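News > Community > Press releases

Drorero opens the Mimano workroom to residents

Shared space gives neighbors 1476 square feet of floor, plenty of outlets and a wall of windows

May 2022 - Drorero is delighted to announce that the Mimano workroom, on the second floor of the old Sequeira print works, is now open to anyone in the neighborhood who needs a place to work, mend, draw, read or rewire a lamp.

The room has been a long time coming. When we asked residents in January what they were missing at home, we expected to hear about meeting rooms. What came back, in 192 replies, was a wish for daylight and a decent table! People told us they were writing letters on ironing boards and fixing radios on the bed. A good many wanted to stand while they worked, and plenty asked for more than one free outlet.

So we kept the big windows, left the concrete floor as it was, and spent the money on furniture and power. There are light wooden tables with raised edges (small screws stay put, a thing our menders are very happy with), desks for standing at, and lamps for the evenings. Power comes down from the ceiling as well as from the walls, so a desk can go close to the glass and still run whatever you bring.

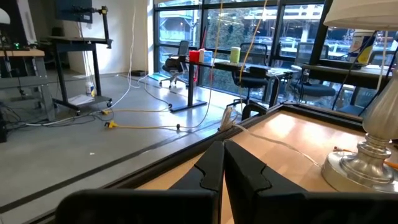
A table lamp with a cream shade on one of the wooden tables, and a black standing desk over by the windows at Mimano.

The lamps deserve a word of their own. They came through Sano, the household repair group that has met in the building's basement for years, and their style has nothing to do with an office. We love them. A shaded lamp on a table makes a large room feel like somewhere you might stay for the evening, and the first people through the door went straight for those seats.

Sano will also run the Mimano lamp bench, a drop-in session where you can bring a table or floor lamp that flickers, wobbles or needs a new shade. Parts are at cost. Shades can be picked from the Sano shelf, or you can bring your own and have it fitted while you wait.

The workroom is still settling in, and the layout will shift over the first few months as we learn how people like to use it. Extension cords are there for everyone to borrow - please coil them and hang them up when you finish, and keep the walkway to the stairs clear. Cups are welcome at the desks. Hot food stays in the kitchen downstairs.

Using the room is free for residents. Anyone living outside the neighborhood can buy a season card for $70, or share one between two people from the same household. A desk can be booked for half a day at a time, and the wooden tables are first come, first served. There is an elevator from the courtyard entrance, and the standing desks are on the same level as the rest of the room.

Work on the space cost less than planned, and the remaining $540 has gone toward a second set of lamps and a rack for the cords. We are already talking with Sano about a winter course in basic wiring for beginners, and would be very glad to hear from anyone who would like to join it.

For opening hours, desk bookings or a visit with a group, write to the Mimano desk at Drorero or stop by the courtyard office at Sequeira.

Contact Drorero | © 2022 Drorero | Back to top

3 comments

stairwell_b
So happy about this!! Is the lamp bench okay for old lamps with cloth cord? I have two from my aunt and I'm afraid to plug them in.

Drorero
Yes, bring them both, and leave them unplugged until someone at the bench has had a look.

oakandthread
Can a sewing machine go on the wooden tables or does it have to be a desk? Mine is heavy and I'd want to be near the windows if possible.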